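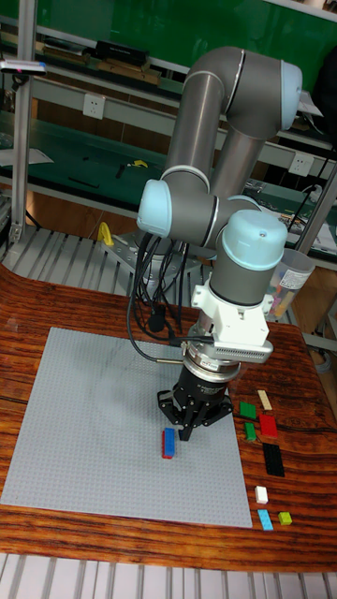
Figure 3. Workspace for the stacking trials. The three-fingered gripper is above a red and a blue brick on the baseplate; loose bricks are laid out on the tabletop to the right.

4.2 Contact-Triggered Release

The second experiment tests whether force feedback at the wrist can replace a fixed release height. In the baseline controller, taken from Lüthi's earlier Dirila planner, the gripper opens at a height computed from the baseplate model. Small errors in that model add up with each layer, and a brick released too high tends to land tilted on the studs.

Our controller, Sorkel, descends at constant speed until the vertical force measured at the flange passes a first threshold, which we take as stud contact. It then searches in a short spiral in the plane of the plate. A drop in vertical force during the search marks alignment, after which the arm presses down until a second threshold is met and the fingers open. The sensor is mounted between the white adapter and the gripper (Figure 3), so the weight of the fingers must be subtracted before each descent. We do this once per grasp, with the arm held still above the pick location.

Both controllers were run on the same 40 target layouts, with 3 attempts per layout and per controller. A trial counts as a success if the brick is fully seated and no brick below it has moved. Sorkel succeeded in 119 of its 120 trials. In the one failure, the spiral search ended on the wrong row of studs — the force profile was normal and the error was found only by inspection after the trial.

Cable drag was the main source of noise. The cables loop beside the wrist, and their pull on the flange changes with wrist rotation. We limited rotation during descent and discarded force samples taken while the wrist was turning. The thresholds were set from 2,000 presses recorded before the trials and were kept the same for all brick colors and sizes. Results on the Mekport layouts, which include overhanging bricks, are given in Section 4.3.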